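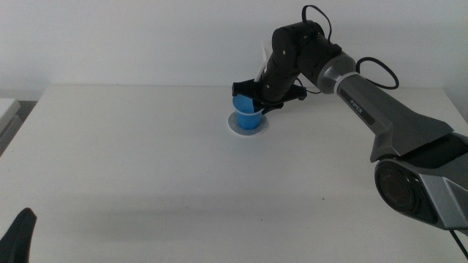
Subject: Re: [arm-users] Gripper closes by itself after the wrist cable drops out

From: Trinidad Peñalver
To: arm-users list
Friday, 4:40 pm

Iker Garrido wrote:

> We had a bad grip event on the left cell yesterday and I would like to
> know if anyone else has seen it. The arm was over the cup with the jaws
> open, waiting for the close command. Before the command was sent, the
> gripper shut at full force and crushed the rim. The arm then stayed
> where it was. No fault on the screen and no entry in the Onder log.
>
> I restarted and ran the same routine 15 times without a problem. I am
> tempted to call it a one-off and carry on. Is there a setting that
> limits the closing force at startup?

Iker,

Please don't carry on yet. We had the same thing in November and we also called it a one-off. It came back the next week while a student had her hand near the saucer. She was not hurt, but she could have been.

In our case the trouble was the cable to the gripper. It runs up off the forearm in a tall loop, and when the wrist pitched down toward the table the loop pulled on the plug. The plug did not come out. It lost contact for a moment and then made contact again. The gripper controller restarted, and on restart it took the last stored position as its target. For us the last stored position was fully closed, left over from the previous pick.

The arm itself never lost power, so the main controller had nothing to complain about. That would explain your empty log. The drop is in the gripper's own status word, and Onder does not save that unless you turn it on under the device page. Turn it on first. If you find a restart count that goes up between runs, you have your answer.

To reproduce it we ran the wrist through its full pitch range with the jaws open and nothing on the table. It took 144 cycles to get 2 drops. So your 15 clean runs don't tell you much, I'm afraid. Both drops came at the low end of the motion, with the gripper just above table height.

What we changed:

1. Moved the cable clamp closer to the wrist so that the loop takes up the motion and the plug does not.

2. Replaced the plug. The old one was a Sultix with a friction fit. The new one has a screw collar.

3. Changed the startup behavior. The gripper now reads its present position at power-up and holds there until it gets a new command. Chareonsuk on our side wrote the patch and I can send it to you, but check your firmware version before you load it. It will not work on anything before version 9.

4. Set the closing force to low by default. The routine has to ask for more. Plastic cups don't need more – ours were getting marked even on a normal pick.

On your last question, there is a force limit in the settings, but it is only read after the gripper has finished starting up. It did nothing for us during the restart itself. I would not count it as protection.

One more thing about the second arm. If yours share a table like ours do, stop both when you go in to reset the cup. The stop button on our bench only covered one side until we rewired it, and the other arm could still be given a move from the queue. Check yours with the jaws empty and somebody standing at the main switch.

I have reported the restart problem to Hisum, who supplied our controller boards. They have asked for a second case from a different lab. If you are willing to send them your status log, write to me off the list and I will pass on the ticket number. Please keep the old cable too, and don't trim the ends. They wanted to see ours and we had already cut it up.

Trinidad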